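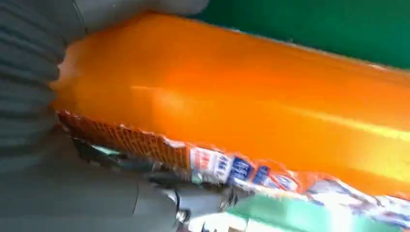 4.3 Greifer einstellen für Folienpackungen

Stand: 28. Juli 2023
Von Rizal Tarigan, Inbetriebnahme Surkora

Start | Handbuch | Zelle Geltix | Greifer | Wartung | Kontakt

Dieser Abschnitt gilt für die Zelle Geltix mit weichen Fingern. Die orange Packung ist lang und hat eine glänzende Folie. Sie wird zwischen dem gerippten Finger und der runden Fingerspitze gehalten, der untere Teil vom Greifer stützt sie von unten. Wo der Finger drückt, darf die Folie leicht Falten machen und sich ein wenig wölben.

Vor dem Beginn

Die Zelle muss im Einrichtbetrieb stehen und die Schutztür muss offen gemeldet sein. Man braucht den Messschieber, ein fusselfreies Tuch und fünf Packungen aus der laufenden Charge. Alte Packungen vom Regal bitte nicht verwenden, die Folie wird mit der Zeit steifer und man stellt dann zu viel Kraft ein.

Einstellung

1. Am Bediengerät das Menü „Greifer“ öffnen und das Rezept 219 laden. Der Name „Folie lang“ erscheint in der ersten Zeile.

2. Die Finger ganz öffnen. Beide Kontaktflächen mit dem trockenen Tuch abwischen, auch in den Rillen.

3. Packung von Hand in den Greifer halten, mit dem Etikettenband nach unten. Finger im Tippbetrieb schließen, bis beide die Folie berühren.

VORSICHT: Quetschgefahr. Die Hand hält die Packung immer am freien Ende, niemals zwischen den Fingern.

4. Greifkraft auf Stufe 3 setzen und den Arm langsam um 800 mm heben. Die Packung darf dabei nicht rutschen.

5. Rutscht die Packung, eine Stufe höher gehen und Schritt 4 wiederholen. Mehr als Stufe 6 ist für dieses Rezept nicht erlaubt.

6. Packung ablegen und die Folie am gedrückten Ende prüfen. Weiche Falten sind in Ordnung. Weiße Knickstellen oder ein Loch sind nicht in Ordnung, dann eine Stufe tiefer gehen.

7. Schritte 3 bis 6 mit den übrigen vier Packungen machen. Erst danach das Rezept speichern.

Hinweis: Die Handkamera am Gelenk sieht die Folie mit starken Reflexen, und bei schneller Bewegung wird die Schrift auf dem Etikett unscharf. Für die Kontrolle vom Etikett muss der Arm deshalb auf der Position „Lesen“ anhalten. Die Wartezeit dort nicht kürzer als 0,4 Sekunden einstellen.

Nach der Einstellung

Frau Ginting oder Frau Lumenta geben das Rezept frei. Die gespeicherte Stufe wird mit Datum in das Zellenbuch eingetragen. Im Juni wurde das zweimal vergessen, und die Spätschicht hat mit dem falschen Wert gearbeitet.

Die weichen Finger werden nach etwa 1.758 Betriebsstunden gewechselt, oder früher, wenn eine Rille eingerissen ist. Ersatz liegt im Schrank Cunside, Fach 2. Nach jedem Wechsel beginnt man wieder mit Schritt 1.

Meldung 1456 „Greifweg zu groß“: Der Greifer hat sich geschlossen und keine Packung gefunden. Zuführung prüfen, Meldung quittieren, Arm in Grundstellung fahren.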